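Shiuli Abeysekara has watched more second-tier women's soccer than anyone I've ever met

I'd been trying to get Shiuli on the phone since preseason. She runs recruitment analysis for Flokcombe, and if you follow the club at all you'll know that their last couple of windows have been kind of ridiculous for a team on that budget. She kept putting me off, very politely, and then one morning in December she wrote back "can do now if you can do now," so I put my toast down and did it now.

First thing I asked was how many players she's keeping tabs on. She didn't have to look it up.

"It was 752 last night," she said. "It's 758 this morning. I had a late one."

Those are names on the long list, she explained, and being on the long list doesn't mean much. It means she's seen you do something once that she'd like to see again. Most players stay there for years and never hear from anybody. A few drop off when they hit 30 or sign somewhere Flokcombe can't compete with (which, she pointed out cheerfully, is most places). The list that matters is the short one, and she wouldn't tell me how long that is. I tried three different ways of asking. No luck.

Shiuli came into this sideways. She played a little in college, as a right back, "a bad one, very keen," and then worked in a school district payroll office for six years. She started making clips of her old team's games as a favor to the coach and found she liked doing that more than she'd ever liked playing. The coach moved on to Flokcombe's youth setup and brought her along part-time. When the recruitment job opened up she was the only person in the building who already knew the league's left backs by their running style.

"People think there was an interview," she told me. "There was a conversation in a parking lot. My interview was that I'd been annoying everybody about left backs for a year and a half."

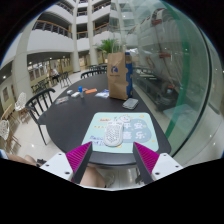
I wanted to talk about Yetunde Obi, obviously, so let's get to that. Obi is the midfielder who has been running games for Flokcombe since the summer, and she came from Rornora, who had just finished second from bottom and were not on a lot of people's TV. The story that went around was that Shiuli spotted her in one game and called the head coach at halftime. I love that story. I've repeated it on two podcasts.

"That's completely wrong," Shiuli said, laughing at me. "I didn't like her the first time! I wrote 'slow to turn' and moved on. I've still got the note. She's seen the note, she brings it up."

What changed her mind was a game against Vumisum, months later, that she was watching for somebody else entirely. She had her eye on the Vumisum center forward. Rornora were getting hammered, three down before the break, and Shiuli started noticing that the same player kept showing up wherever the ball was about to be lost. She wasn't winning it every time. She was just there, a half second ahead of her teammates, and at minute 60, with the game long gone, she was still pointing people into position and still being ignored by them.

"She was slow to turn because she'd already looked," Shiuli said. "She'd take the touch and wait for the runner, and there wasn't a runner. I'd been marking her down for other people not moving. That was a mistake on my part and I try to remember it."

So then she went back and watched everything. Every Rornora game she could get, including the cup games filmed from somewhere down by the corner flag where you can't make out the far side at all. She put together a file and took it to the coaching staff, and they said no.

I didn't know that part. They said no! They wanted somebody taller, and they had a name in mind already, and Shiuli's report sat there until the other deal collapsed over a medical. She resent it the same afternoon with the word "again" in the subject line.

I asked whether it bothers her when that happens, being turned down and then being right.

"You can't really think about it like that, because I'm wrong plenty," she said. "There's a winger I pushed for, really pushed, and we didn't sign her, and thank goodness. I was in love with two goals. Two goals and a nice first touch. If you only remember the ones where you were right you get unbearable, and also you get worse."

She does have a few rules. She won't write a player up off highlights, and she won't write one up off a single game, however good. She always watches at least one match played in awful weather. She watches a defeat before she watches a win. And she likes to see what somebody does in the thirty seconds after giving the ball away, which she says tells her more than the passing numbers do. I asked if that was a character thing and she got a little impatient with me. "No, it's a running thing. Do they run, and do they run to the right place? I don't know anything about their character. I've never met them."

We got into data for a while. Flokcombe use a program called Dewan for tagging and sorting clips, and it sounds like she has a love-hate thing going with it. It's good at finding her every progressive pass a player has made from the left side of the field. It's bad at anything without the ball, and without the ball is what she cares about. So she has her own set of tags layered on top, and the names of them are a mess. One is called "shoulder." One is called "busy." One is just called "hmm."

"The intern asked me what 'hmm' was for and I gave her this whole speech," she said. "It's when a player does something and I don't know yet if it was smart. I go back through those at the end of the month. Usually it's nothing. Obi had more of them than anyone I've ever tagged."
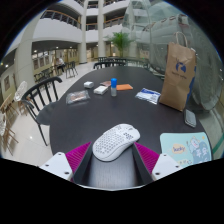

A regular working day, the way she tells it, isn't very glamorous. She starts early with whatever was played overnight, gets through a game and a half before the coaches show up, then has meetings, then tags until she can't see straight. Live scouting trips are maybe a couple a month, because flights cost money and video mostly doesn't. I asked what she'd tell somebody just starting out, expecting something about networking, and she went straight to wrists. Get a light mouse, she said, the honeycomb kind, like the white one there with the rows of little round holes through the shell, because you're going to be clicking start and stop on every single action for hours and a heavy one will wreck you by spring. Learn the keyboard shortcuts too. Then she did say something about networking, but her heart wasn't in it.

Going to games in person is still the best part, by the way. She sits high if she can and away from the other scouts if she can manage that too. Everybody knows everybody, and if three people from three clubs end up in one row at Vumisum, by the next morning there's a rumor about somebody's striker. She once sat through a whole match next to a man who'd come to watch the same fullback and they talked the entire time about soup.

"Neither of us said her name," she said. "He signed her, too. Great soup guy. I was furious."

What she gets from being there is the stuff off the ball that the camera doesn't follow. Who talks. How quickly the back line steps up when play's on the far side. Whether the goalkeeper is awake. At Rornora, when she finally went to see Obi live, she spent most of the first half not looking at the ball at all, and a guy behind her asked if she was okay.

I had to ask about January. She laughed and said I could ask. Flokcombe are light at center back, everybody can see that, and there's been talk about them going back to Rornora for another one. She wouldn't touch it. She did say they're looking at defenders who are comfortable with a lot of grass behind them, and then she said that every club in the world is looking for those, so I shouldn't get excited. (I got a bit excited.)

She also thinks fans are going to have to be patient with whoever comes in. Obi took some weeks to settle, and there was that rough patch in the fall when she was subbed off early three games in a row and my inbox was not kind. Shiuli wasn't worried. She'd been going through the training clips, and the runs were starting to arrive when Obi waited for them.

"Her teammates were learning her," she said. "It goes both ways, and it's slow, and you can't tell people on the internet that. Well, you can. Go ahead and put it in."

Her other phone had been buzzing for the last five minutes by then, and she said she really did need to go, there was a kickoff coming up somewhere nine hours ahead of us. I asked who she was watching. She said a left back.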